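Equipment Planning for a Small Manipulation Cell
Project report, Skirkancombe workshop module
Sum-yee Hsiao
Mar 19, 2023

1. Purpose

The module asked each student to plan the purchase of a bench-top robot cell for handling small hardware, and to defend the spending. The limit set for the whole cell, arm excluded, was 2451 pounds. The arm was already on the department's inventory and is costed only for spares. This report covers the gripper, the enclosure, the work surface and the test objects.

2. Quotations

Two suppliers were asked for prices. Gisevau offered a two-finger gripper with wrist camera bracket for 1000 pounds, with delivery in August. Vustden quoted less for the gripper alone, but the bracket was a separate order and the cable did not fit our controller without an adaptor. Once the adaptor and bracket were added the two totals were close, and the Gisevau unit was chosen on the strength of its spare parts list.

Enclosure parts (aluminium profile, wall panels, mesh) came to 344 pounds from Moussa. This was the only line where the first quotation was accepted without changes.

3. Test objects

The objects had to be cheap, easy to replace and awkward to grip. Padlocks meet all three conditions. The body is a plain block, the shackle is a smooth curved bar, and the shape changes when the lock is opened. Two sizes in the same blue finish were used so that colour alone would not separate them. The larger was laid down closed and the smaller stood upright, open, with its key in.
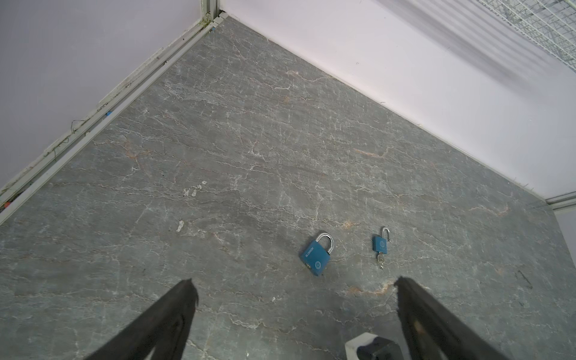
4. Wear and consumables

The first draft of the budget had no line for fingertips. This was an error. The finger edges are scuffed, and a replacement set should be held in stock - 26 pounds a pair at the quoted price. Cleaning also needs an allowance, as grime and bits of thread collect on the metal strip where the table meets the wall.

The patterned top was kept. A plain mat would make the objects easier to pick out in the camera view, but the veined surface is the harder case and costs nothing extra.

5. Remaining items

Still to be priced: a second camera, a lamp with a fixed mount, and a spare cable for the wrist. The lamp should be bought first, as the shadows on the side wall are uneven. The cable can wait until the Gisevau order is placed, when it can share the delivery charge.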